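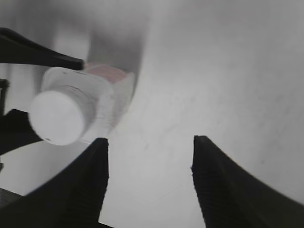 Ticket: Pre-grasp check in the cell rulebook, section 4
Product: Pundell rule checker
Site: Grositz, bench cell
Status: Solved, rulebook change pending
Priority: Normal

Hi all, writing up what we found because I think it makes the rulebook better for everyone, and I had a lot of fun chasing it!

We turned on the section 4 checks in April. The rule as written says: "Fingers open, gap clear, item fully in view before the approach move." Lovely rule, short enough to remember, and our operators took to it right away. Then the checker went through the backlog of 1,469 runs and flagged 481 of them as "gap not clear."

I opened a pile of the flagged runs and the gap was clear in every one I looked at. Fingers wide apart, nothing between them, gray surface showing through. On several of them the item was a white container lying on its side near the left fingertip, close to it but not in the gap, and that turned out to be a great clue.

What we tried

1. Re-ran the checker on the same runs. Same result, same flags.
2. Put the open position back to the factory value. No change.
3. Read the rule again, slowly, with the checker settings next to it. Bingo. The rule says "gap." The setting behind it is called "finger zone," and it takes in a margin outside each finger as well. Anything lying beside a fingertip counts as being in the gap.
4. Set the outer margin to zero on a copy of the rule file and ran the flagged batch again. Only 2 flags left, and both were real: a grasp had been started before the fingers were fully open. So the check does its job beautifully once it looks at the right space!

Questions for the Pundell side

Is the outer margin there on purpose? I can see a good case for it. If an item sits right up against a fingertip, the approach could nudge it, and I'd want to know. But that's a different rule from "gap clear," and I'd love to see it get its own line and its own flag. Operators should be able to read a flag and know which sentence of the rulebook it came from.

Also, what should the checker do when no item is in view at all? We have runs with the fingers open over plain background, nothing to pick. Gap clear is true. Item in view is false. At the moment they come out as a single "pass," and I don't think they should.

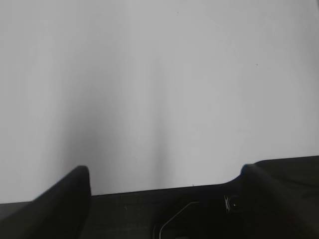

Reply from Pundell support, 10:40

The margin is on purpose, but you're right that it landed under the wrong name. It came over from the Kirow template, where one zone covered both things. Please don't set it to zero on your live rule file, as you'd lose the nudge warning. Split it instead: one zone for the inside of the fingers, one for the outside, with the outside one as a warning and not a stop. As for the runs with no item, "pass" is a bug in how the two conditions are joined. They should come back as "not applicable."

Reply from Grositz, 11:25

Fantastic, thank you! Split done on the test copy. Inside zone is a stop, outside zone is a warning. The container runs now get the warning where they should, and the text of the flag quotes the rule word for word, which our operators are going to love.

Proposed wording for section 4, so you can shoot holes in it:

Before the approach move, fingers are fully open.
Before the approach move, the space between the fingers is clear.
An item close to the outside of a finger is a warning. Back off and line up again.
If no item is in view, the check does not apply and the run is logged that way.

The Assunção cell runs off the same template, so I've passed the split file over there and asked for a trial before anything goes live. Keeping this ticket open until the "not applicable" fix ships.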